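Oiling a table top before a toy sale
Posted in Home and Garden - Skembridge Community Help

Hywel Gough
I have a wooden table that I want to use for our toy and book sale in June. The old finish has gone patchy and I sanded it back last week. A neighbour gave me a part tin of Trendov oil but the label has come off the back, so I don't know how many coats to put on or how long to leave it. I don't want soft toys picking up oil on the day. It will be indoors at the Powell Rooms.
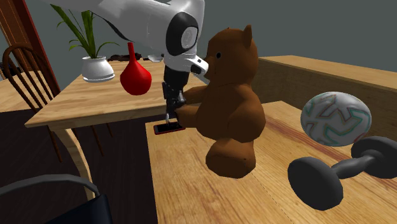

Teddy bear and phone on a light wooden surface

Iolo Gwynne
Three thin coats is what I would do. Put it on with a lint-free cloth, leave it 25 minutes, then wipe off everything that hasn't soaked in. Most people leave too much on and it goes sticky. Leave a full day between coats, longer if the room is cold. I rub down lightly with fine paper after the first coat only.
Then leave it alone for a couple of weeks before you put fabric on it. Press a piece of white kitchen roll on it overnight under a book - if it comes up clean you are fine.
Lay the used cloths out flat outside to dry. Don't screw them up and put them in the bin, they can catch fire.

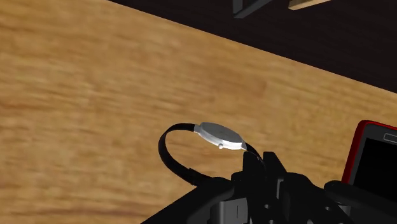 Page last changed: 27 Apr 2018

Kenia
just put a tablecloth on it

Hywel Gough
Thanks both. First coat is on. The tin had a smell to it but it went on well enough. I may use a cloth as well, as the table is only 32 inches across and the one from the hall cupboard would cover it. Does anyone know if the side room can be unlocked the night before?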